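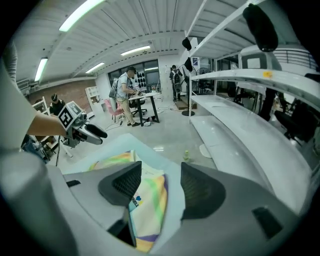 Figure 1. Folded cloth with a soft print in yellow, green, pink, purple and white.

Home Courses Student Work Reports Library Contact

Why We Keep Clothes We Do Not Wear
Project report, Household Economics, second year
Student author, Clevcombe

Introduction

I started this project in February with my own closet, which I had been meaning to sort since high school, and I am happy to say that both the closet and the report are now finished. What I wanted to know was simple enough. Most of us own clothes we never put on, and yet we fold them, store them and even carry them from one apartment to the next. I wondered what kinds of clothes these are, and what people tell themselves when they put them back on the shelf for another year.

My first plan was to compare two towns, Clevcombe and Grokholm, but the bus schedule and my part-time job got in the way, so everything below comes from Clevcombe alone. I was sorry to lose the comparison and would still love to see someone try it.

Method

I asked 28 households to go through their closets and drawers one shelf at a time and write down every piece of clothing on a tally sheet. Each piece was marked "worn this year" or "not worn this year." For the unworn pieces there was a blank line for a reason, in whatever words came to mind. Socks and underwear were left out after my trial run at home, which took a whole evening and tested my roommate's patience considerably.

The sheets went into a spreadsheet, and I grouped the reasons by hand. Some were hard to place. One person had written only "Mom," and after thinking it over for far too long I put it under gifts.

Results

The sheets listed 2357 pieces of clothing altogether. Of the unworn ones, 109 had no reason written next to them, and I kept those in a separate group so I would not be guessing on anyone's behalf.

The largest group of reasons had to do with size. People were keeping things that used to fit or that they hoped would fit again. Next came memory: shirts from concerts and summer jobs, a bridesmaid dress, a sweater from a grandfather. T-shirts turned up in this group again and again, which makes sense to me, as they are given out at nearly every event and take up so little room once folded. After that came clothes saved for painting or yard work, although several people admitted on the sheet that they had no plans to paint.

Price mattered less than I expected. In my reading before the survey I had assumed that expensive clothes would be the hardest to part with, and a winter coat or two did fit that idea, but cheap clothes with a story attached were kept just as faithfully.

Limits

My households were mostly friends, neighbors and friends of neighbors, so they can't stand in for the whole town. "Worn this year" also depends on memory, and mine is certainly not perfect. If I did this over, I would ask people to turn their hangers around in the fall and check them again in the spring, and I would bring more pencils.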